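Cupboards, shelves and the dreaded back corner

Posted Sunday, October 19, 2025

I had every intention of writing about bread tins this week, and then the larder light went and I spent an evening in there with a torch, and once you've looked at your own shelves by torchlight you can't really think about anything else. So it's larders and shelves this time. Bread tins will have to wait (sorry, Ulla, I know you asked).

Our larder is a cold little slot off the kitchen with one small window, and it was fitted out by whoever had the house before us. Some of it I've changed, some of it I've grumbled at for years. These are the things that have made a difference.

Emptying it out

Do one shelf at a time. I know the magazines like you to pull the whole lot onto the floor, but then the phone rings or somebody wants their tea, and you're stepping over tins of tomatoes until bedtime. One shelf, wipe it, put it back, stop if you want to. I start at the top so the crumbs fall on shelves I haven't cleaned yet.

Wiping bare wood

Warm water with a small squirt of washing-up liquid, and a cloth wrung out until it hardly drips. Wipe along the length of the board and go over it straight away with a dry tea towel. Then leave the door open for a good couple of hours before anything goes back. Please don't slosh! I sloshed, our first winter, and the board by the window has had a gentle smile in it ever since.

For sticky rings (golden syrup, nearly always) lay a hot damp cloth on the ring and go and make a cup of tea. It'll lift with a plastic scraper. If the wood looks a bit furry afterwards, a light rub with fine sandpaper sorts it out once it's properly dry.

Moths

If you've found little webby threads in the flour, throw the flour out, bag and all, into the outside bin. Then look in the oats, the nuts, the dried fruit, the birdseed and the packet of polenta you bought for one recipe. Hoover the corners and the screw holes and along the join where the shelf meets the wall. Empty the hoover outdoors afterwards. We had them in March and I thought I'd got the lot, and there they were again in a bag of ground almonds, looking very comfortable. Glass jars with a rubber seal are the only thing I trust now.

How far back is too far

Deep shelves eat food. Ours are deeper than my arm is useful, and things that go to the back tend to stay there through several birthdays. I keep the tall things behind and the low things in front, and small boxes go near the front lip where I can get two fingers round them. Leena Kettunen told me she pushes a length of timber to the back of each shelf as a sort of step for the second row, and I've done it on two of mine - it's brilliant for spice jars.

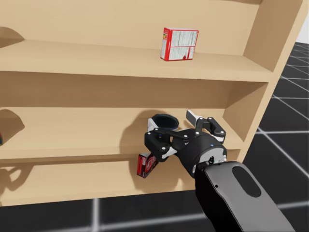
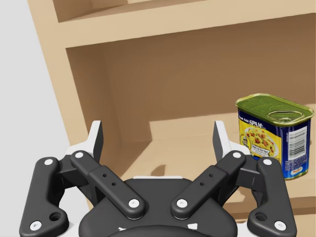
Pale wood shelving, with a small red-edged box standing well back on the upper shelf in the first one.

Do I need to varnish plain wooden shelves before I put food on them?
It depends what's going on them. For packets, tins and jars with lids, bare wood is fine as long as you keep it dry and wipe it now and then. If you store oil, honey or anything that dribbles, a couple of thin coats of clear water-based varnish will save you a lot of scrubbing. Leave it until the smell has gone completely, and then another few days on top, or your crackers will taste of it.

Lining paper

I've gone back and forth on this one. Sticky-backed plastic looks lovely for a month and is a misery to get off (hairdryer, patience, bad language). Plain lining paper cut to size and simply laid in place is much kinder, and you can bin it when it's grubby. Cut it a whisker short at the front so it doesn't curl over the edge. Under oil bottles I use an old baking tray, which isn't pretty but goes in the sink.

Sagging boards

A long shelf full of tins will sag sooner or later. You can turn the board over, if it isn't fixed, and let the weight push it flat again. Or screw a strip of timber along the underside at the front, which stiffens it more than you'd think. Move the tins out to the ends as well, near the supports, and put the cereal in the middle.

Labels

Masking tape and a pencil. I've tried the chalky ones and the printed ones, and they either rub off or won't come off at all. I write what it is and when I opened it, and for rice and lentils I add the cooking time too, as the packet's long gone by then.

Smells

A saucer of bicarbonate of soda at the back, changed when you remember. Onions and potatoes should live apart, and neither of them should be anywhere near the tea.

Rangi Tawhiri wrote in to ask about getting candle wax off a slate shelf. Harden it with a bag of ice first, then ease it off with an old bank card. I haven't tried it on slate myself, only on the hearth tiles, so go carefully and do a corner first.

Bread tins next time, and I've still got Vesna's question about limescale in the kettle.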